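Falten nach Vorschrift: Wie bei Fluvard Trainingsdaten entstehen

Radwa Hajji leitet bei Fluvard die Datenaufnahme für zweiarmige Manipulation. Das laufende Projekt heißt Asard und befasst sich mit dem Falten von Textilien. Bis Februar sollen die Demonstrationen für die erste Trainingsrunde vorliegen. 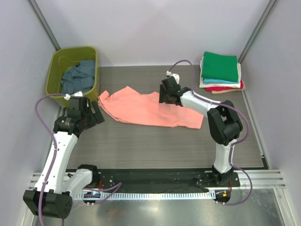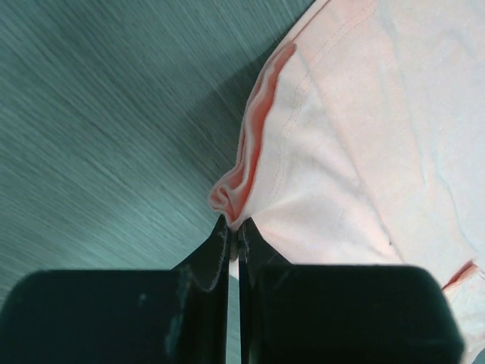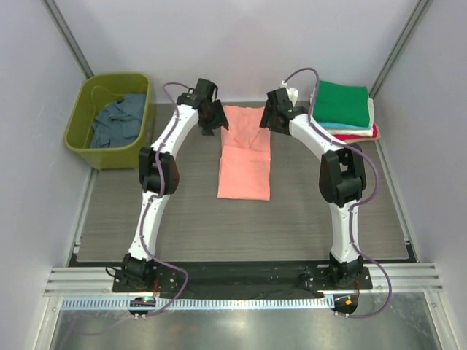
Zelle mit zwei Armen und rosafarbenem Textil; das mittlere Bild stammt von der Kamera am Greifer.

Was zählt als Beispiel?

»Eine Episode beginnt mit dem ungeordneten Stoff und endet, wenn beide Greifer frei sind«, sagt Hajji. 351 Episoden sind aufgezeichnet, 200 davon freigegeben. Der Rest wartet auf Durchsicht oder wurde verworfen, meist wegen verlorener Synchronisation zwischen Kameras und Gelenkwinkeln.

Fehlgriffe bleiben im Datensatz, sofern der Bediener sie innerhalb derselben Episode korrigiert. »Ein Modell, das nur saubere Griffe kennt, findet nach einem Fehler nicht zurück. Wir markieren die Korrektur mit Anfang und Ende.«

Warum eine Kamera am Greifer?

Von außen sei kaum zu erkennen, wie viele Stofflagen zwischen den Fingern liegen. »Am Saum entscheidet das über den ganzen Faltvorgang. Die feste Kamera liefert die Lage des Textils, die Handkamera den Griff.«

Die Durchsicht erfolgt mit Benkirane, einem hauseigenen Werkzeug. 70 Episoden hält Hajji für die Auswertung zurück; sie gehen nicht ins Training. Als Nächstes sollen dickere Stoffe folgen. Einen Termin dafür nennt sie nicht.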